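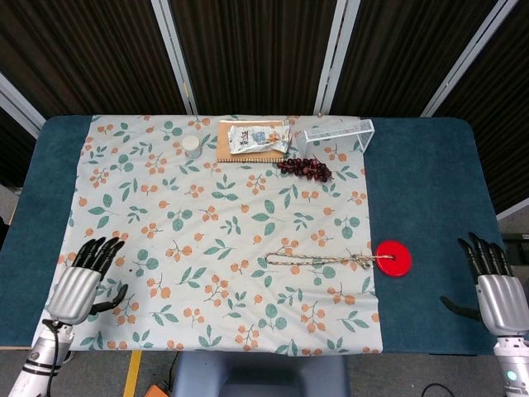 Riet Meijer
Fri 2 October

I bought a tablecloth and I have become a worse person. A thread.

Background: we have a big table with a padded top, in a bluish color I'd call "waiting room." It came with the place on Bandia Street. It's a good table. It has never once looked like somewhere you'd want to eat soup.

So at the end of September I went to the Orozco store in Stenham for light bulbs and came out with a Virkach tablecloth. Pale mint, little orange berries, teal-green leaves. Did not come out with light bulbs. We can see the berries fine until about four in the afternoon.

The label said it fits tables "up to 80 inches." I've thought a lot about those two words, "up to." An envelope also fits tables up to 80 inches. It just stops before they do.

What I got is a cloth that covers the middle of the table with great confidence and then quits on both sides, like it got a phone call. You can slide it left. You can slide it right. You can't slide it into being bigger, though I did give that a couple of evenings.

Apolinar Rosales, with whom I share this table and a gas bill, looked at it and said "it's a runner." It is not a runner. A runner knows what it is.

He then said "or you could measure the table," past tense implied.

I measured the table. I'm not posting the number.

Anyway, the part I wanted to get to is the stuff. The old rule in this house was that things got put on the table and stayed there until they counted as furniture. With a bare padded top you stop seeing any of it. Put a cloth with berries under it and suddenly every object is on a stage.

Current residents, then, starting with the cork-looking spiral-bound thing. I've been calling it a notebook. Apolinar calls it a board. It has lived here long enough that one of us must have written in it or pinned something to it, and neither of us has opened it to settle the matter. We've put snacks on it instead.

The snacks: one crinkled white packet, on top of the notebook/board. I moved it to the shelf on Monday. It was back by dinner. There is no shelf-to-table migration path that doesn't involve Apolinar.

The small white jar with the white lid. Every house has a small white jar with a white lid. I assume they're issued at birth. Mine has been to three apartments with me, always on the table, always a little to the left, and if you asked me under oath what I keep it for I'd ask for a lawyer.

The wire mesh organizer. I bought this to organize the table. It takes up a good corner of the table. I put things next to it.

I want credit for the mesh though, which is much easier to wipe than the fabric bin it replaced. The fabric bin collected crumbs the way some people collect stamps.

Grapes. The dark red kind. Fine, grapes are allowed on a table, grapes are practically the reason there are tables. But my mother would have had them in a bowl, and I own several bowls, and here they are straight on the cloth like a still life that ran out of budget.

And then the rope. Braided, white and tan, knotted, with a red plastic disc on the end of it. I asked in the building chat if anyone was missing it and got 403 unread messages, all about the recycling.

Nobody claimed the rope. It lives here now. The disc end keeps ending up past the edge of the cloth, on the bluish part, as if even the rope knows the cloth isn't long enough.

OK so, the tidying. My plan was the kind of plan you make standing up. Everything off the table, cloth on, only nice things back on. A bowl. A candle maybe. You know the kind of table. There's a plate with one fig on it.

I took everything off. I smoothed the cloth. It was beautiful for as long as it took me to look for somewhere to put the mesh organizer.

Then I looked for somewhere to put the rope. Have you ever tried to put away a thing you can't name? There's no drawer for it. The drawers all have jobs.

So it all went back, but at the far end, and I told myself that was styling. Push your clutter a foot and a half away from you and you're basically a decorator.

The wrinkles. I ironed it once, on the reverse, medium heat, and then laid it on the padding, where it found new wrinkles at its leisure. A padded top has some give in it. Lean on it to reach for a grape and the cloth comes with you.

Things I've tried so it stays put, in the order I tried them. Clips: the top is too thick, one clip left at speed and I found it behind the radiator. Double-sided tape: no, and I'll be picking at that corner until spring. Rubber rug underlay, cut a few inches smaller than the cloth all around: this one's good. Very boring. Recommended.

The underlay cost less than the clips. I'm leaving that here for anyone about to buy the clips.

Several of you have asked where the cloth is from, and I've told you, and several of you went and bought it, judging by my messages. Did you measure your tables? You did not. I see you. Welcome.

To the person who suggested buying a second one and overlapping them: I looked into it. The berries don't line up. I'd spend every meal at the seam.

To the person who suggested a smaller table: I respect the ambition.

To the person who suggested turning it so the corners hang down in points, diamond style: tried it for a full lunch. It looked like a table wearing a shawl. Apolinar asked if it was feeling all right. 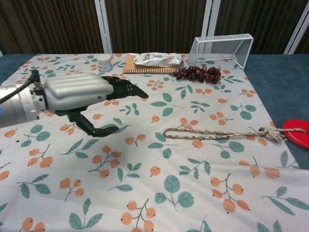
Someone in the replies asked: how much bigger than the table should a tablecloth be?

Add twice the drop you want to both the length and the width of the table. For an everyday cloth people usually go for a drop of six to ten inches, so that's twelve to twenty inches added each way. Measure the top itself, across the widest part, and if yours is padded go right over the curve of the padding to the edge.

Same person then asked about washing, so while I'm being useful: cold, inside out if it has an inside, and out of the dryer while it's still a bit damp. Mine is cotton with something else mixed in and it didn't shrink. I'd braced for it. At this size shrinking would have made it a napkin.

Grape juice: rinse from the back with cold water, right away, before you go find out who did it. Then a little dish soap, then the wash. Don't put it anywhere near heat until the mark has gone. I learned that on a pillowcase, in another life.

Back to the matter of the organizer. I've given it one more week to organize something. Terms are simple. If by next Friday it's holding the rope, the packet and whatever the jar turns out to be, it stays. If it's still just lying there being see-through, it goes to the hall closet with the bread machine.

Apolinar says the hall closet is full. Apolinar is most of what's in the hall closet. There are skis in there. We live in Stenham. It has one hill and there's a pharmacy on it.

Update on the notebook/board: I was going to open it tonight and report back. There were snacks on it.

Update two, for those keeping track of this for some reason: 3,028 of you have now liked a complaint about a tablecloth. My post in September about my job, which I trained for, got four. One of those was my aunt, and she unliked it.

Last thing and then I'm muting this. I do like it. I come down in the morning and there are berries, and for a second it's the table of a person with a pie in the oven. Then I put my keys on it.

Going to Orozco again tomorrow for the light bulbs. I've been told to go in the side door, so I don't pass the linens.

Please stop sending me round ones.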